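Can a Robot Do Your Chores Yet?

Last updated: March

You have probably seen a video of a robot dancing, or climbing stairs, or even doing a backflip. So you might wonder why there isn't one at your house picking up socks. If a machine can do a backflip, surely it can wipe a table.

The short answer is that robots can do a few chores well, some chores slowly, and most chores not at all. To see why, it helps to look closely at a chore that seems easy.

Chores robots can do now

Some machines have been doing housework for a long time. A washing machine is one. It fills itself, turns the clothes, drains the water and stops. It does not look much like a robot, but it does a whole job without help once you load it and press the button.

Robot vacuums came later. They roll across a flat floor and turn when they bump into something. They are good at this because floors are mostly flat and the robot only has to move around on wheels. Ask a robot vacuum to dust a shelf and it can't even begin.

In shops and warehouses, machines carry boxes, scrub wide floors and sort packages. A warehouse in Forkwood uses 54 rolling carts that drive themselves. The carts follow lines on the floor, and everything they carry is in a bin of the same size. When a bin tips over, a person has to come and pick it up.

A harder chore: wiping down a bench

Now think about cleaning a workout bench. People sit on it and lean on it with sweaty backs, so it has to be wiped. You need water, a cloth and two hands. Most children could learn to do it in a minute.

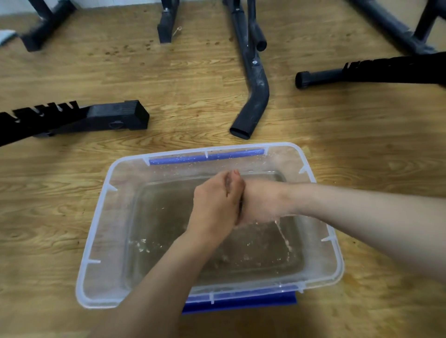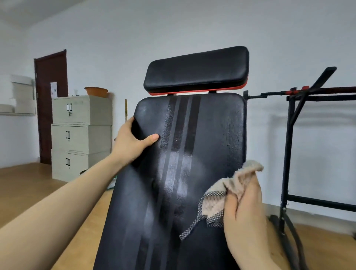
Hands over a container of water, and a cloth being rubbed on a bench backrest.

Look at how much the hands are doing. In the second picture, one hand holds the edge of the backrest while the other hand rubs. You probably do the same thing when you scrub something, and you don't have to plan it. A robot has to be told, or has to learn, that one arm should hold on while the other one works.

Then there is the cloth. A cloth has no fixed shape. Each time you pick it up, it folds in a new way. A robot that is very good at picking up blocks may drop a cloth, or grab so little of it that its hard fingers scrape the bench.

Water is difficult too. It drips, it moves and you can see right through it. Cameras can have trouble telling where the top of clear water is, especially in a clear container. Many robots also have motors and wires in their hands that must not get wet.

And there is shine. Look at the bright patch in the middle of the backrest. Your brain knows that it is only light bouncing off the surface. A robot might decide that it is a white stain and keep rubbing it. It could also make the opposite mistake and skip the cloudy smudges, thinking they are light.

How do robots learn?

One way is by practice. Gholamreza Soltani is an engineer at a small company called Endevum. His team is teaching a two-armed robot named Floro to wipe seats and tables. Floro has tried the same chair 1,705 times. At first it pushed the chair over. Now it can finish the seat, but it takes 30 minutes and it does best when the chair is one it has seen before.

Another way is by watching people. Engineers record a person doing a chore and let a computer look for patterns. Soltani's team used 444 recordings of people cleaning. Each person did it a little differently, and that helps – a robot that has seen only one way of wiping gets stuck when something changes.

So, not yet

For now, a robot can help with a chore if the place stays the same and the objects are hard and easy to hold. Homes are not like that. Things get moved, chairs come in many shapes, and somebody always leaves a shoe on the floor.

Soltani thinks Floro will be able to wipe a table it has never seen before in a few years. Folding the cloth afterward will take longer.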